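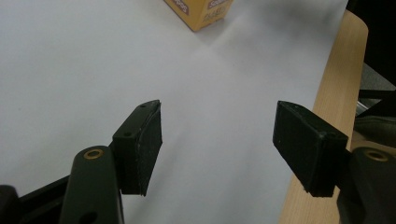

Figure 1. White surface, gripper open.

Household Math, Evening Section
Brennan Adult Learning Center
Notes for Week 4: Unit Prices

Welcome back, everyone, and thank you for bringing in so many receipts last week. I had a lovely evening going through them with a cup of tea, and I've borrowed a few of the numbers for this handout (names removed, of course, so your snack habits are safe with me).

Last time we worked on percentages and sale tags. Tonight we move on to unit price, and if you only keep one sheet from this whole course, I hope you'll think about keeping this one. A unit price is what you pay for one of something: one ounce, one foot, one sheet, one gram. You get it by dividing the price by the amount in the package. It is the same division we did back in October with the gas mileage problems, so you already know how to do it, even if it has gotten a little dusty.

Let's take paper napkins. The Orklow store downtown has a pack of 525 for $8.40. Divide 8.40 by the number of napkins and you get 0.016, so each napkin costs 1.6 cents. The restaurant supply place sells a carton of 4000 for $52. Same division, and this time you get 0.013, or 1.3 cents each. The carton is cheaper by the napkin, and several of you guessed that before we did any arithmetic. But please notice how small the gap is! If you have nowhere to put a carton that size, three tenths of a cent may not be worth losing the hall closet.

Now, a word about units, where most of the mistakes on the last worksheet came from. You can only compare two unit prices if they are for the same unit. If one jar of Endelska jam is marked in ounces and the jar beside it is marked in grams, you have to change one of them first. An ounce is a little over 28 grams. Write that on the inside cover of your notebook if you haven't yet.
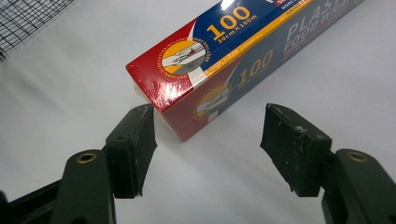
Things sold on a roll take one more step, and I'd like us to go slowly over it. Length by itself is a fair comparison only when the widths match. If they don't, work out the area: multiply the width by the length, with both in the same unit, and divide the price by that. Say you have a roll of shelf liner 12 inches wide and 20 feet long. Twelve inches is one foot, so the area is 20 square feet. At $5.00 a roll, you are paying 25 cents a square foot. A roll 18 inches wide and 10 feet long is 1.5 times 10, or 15 square feet, and at $4.50 it works out to 30 cents. The second roll has the smaller price tag and still costs more for what you get.

Paper towels are the sneaky ones – sheets come in different sizes, so a price per sheet can steer you wrong. Look for the square feet in the small print.

For practice, please try these before we meet again:

1. Arel dish soap comes in a 24-ounce bottle for $3.60 and a 40-ounce bottle for $5.20. Find the price per ounce for each.

2. Gift wrap is $6.00 for a roll 30 inches wide and 12 feet long. Find the area in square feet, then the price per square foot.

3. Pick two sizes of anything in your own kitchen and compare them. Round to the nearest tenth of a cent, and show your division – I really do enjoy seeing how you set it up.

Bring your calculator and your answers to our next class, Thu 19 April. We'll start with number two.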